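Collecting for Keltance: the kitchen recordings

Aiman Pangaribuan has run the recording sessions at Pelupessy since February. The group collects examples for Keltance, a policy trained on dishwasher and drawer tasks with a two-armed robot. At the last export the set held 1256 accepted episodes.

"An episode is one item from the rack to its storage place," Pangaribuan says. "If the operator drops it and picks it up again, we keep the recording and label the drop. We used to delete those. The policy then had no data on recovery."

Operators drive both arms remotely. Heather Farquharson, who reviews the recordings, rejects any episode in which the joint log and the video drift apart. She also checks the grasp labels. "Bowls are mostly taken by the edge," she says. "Plates lying flat are slower, and we have fewer of them than I would like."

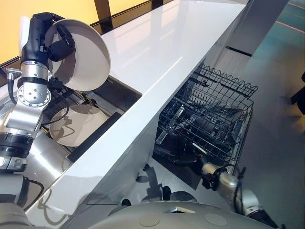 How many operators contribute to the set?

Thirteen people have recorded so far, each with a limit of 400 episodes. Pangaribuan set the limit after an early model copied one operator's habit of pausing before every release.

Labelling is done in Calter, an in-house tool with two passes. The first marks contact and release; the second marks which arm is carrying. Farquharson does the second pass herself. "Handovers between arms are where labellers disagree," she says. "I want one rule applied throughout."

The next batch will add cutlery. Pangaribuan expects a higher rejection rate and has asked for longer sessions to cover it.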